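Search products
Enter keyword or item number
Go

Dilora Produce Sorting and Serving Set

The Dilora set is supplied by Oltmont for use in teaching kitchens, early learning centers and occupational therapy rooms. It brings together a woven basket, a serving tray, an oval dish and a selection of play vegetables, so that a group can practice choosing, carrying and serving food without the need for a sink or a stove. The set is suitable for one learner working alone or for a small group seated at a shared table.

Each component may be ordered separately. Institutions that already own Reneck trays may continue to use them, as the Dilora dish is made to the same footprint.

Basket

The basket is rectangular and made of reddish-brown woven wicker, with a thick braided rim. The sides slope inward, so the opening is wider than the base and learners can reach in easily from above. The rim is also the carrying point. Handles are not fitted, and the basket should be lifted with both hands. It is not intended for storing fresh produce over long periods.

Tray and dish

The tray is black, low and rectangular, with a glossy surface and slightly raised edges. It may be wiped with a damp cloth and mild soap. Abrasive pads will dull the finish and should not be used.

The dish is a shallow oval in powder blue with a matte finish. The color was selected to contrast with the tray beneath it and with the orange and green pieces most often placed on it. Learners with low vision have generally found the edge of the dish easy to locate.

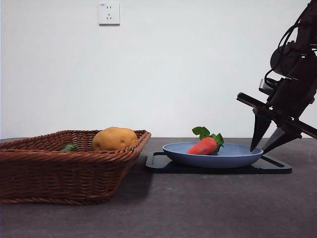 Play vegetables

The standard assortment contains 19 pieces, including the carrot and the potato. The carrot has a short, plump body and a cluster of serrated green leaves at the wide end. Younger learners tend to pick it up by the leaves. This does no harm in ordinary use, but the leaves should not be pulled or twisted. Replacement pieces are sold singly and in packs of 6.

Pieces should be cleaned by hand and left to dry completely before they are returned to the basket. They are not suitable for the dishwasher, and they must not be placed in an oven or microwave, including as part of pretend play. Children under three should not use the assortment.

Suggested arrangement

Place the basket to the learner's left and the tray to the right, with the dish resting on the tray. The learner takes one vegetable from the basket, names it if able, and sets it in the dish. Left-handed learners may prefer the reverse. A plain, dark tabletop is recommended, and other materials should be cleared from the working area before the activity begins.

For older groups, the instructor may read a short order aloud and ask the learner to fill it. Printed order cards are available under a separate item number. "We ask instructors to begin with a single item and to add a second only when the first is routine," says Flynn Tautahi of the Oltmont education office.

Ordering and delivery

Orders are accepted from schools, clinics, libraries and registered day programs. Sets are packed in one carton. Orders placed before noon on Wednesday are released from the warehouse the same week. Institutions ordering 80 sets or more should contact the education office for a delivery schedule.

Wicker is a natural material, and small differences in shade and weave between baskets are to be expected. These are not considered defects. Broken strands, a loose rim or a chipped dish should be reported on receipt, with the carton label retained.

Related items
Dilora Order Cards, Fruit and Vegetable
Dilora Replacement Vegetables, Pack of 6
Reneck Low Serving Tray, Black
Ding Counter Bell for Play Shops
Oltmont Woven Basket, Small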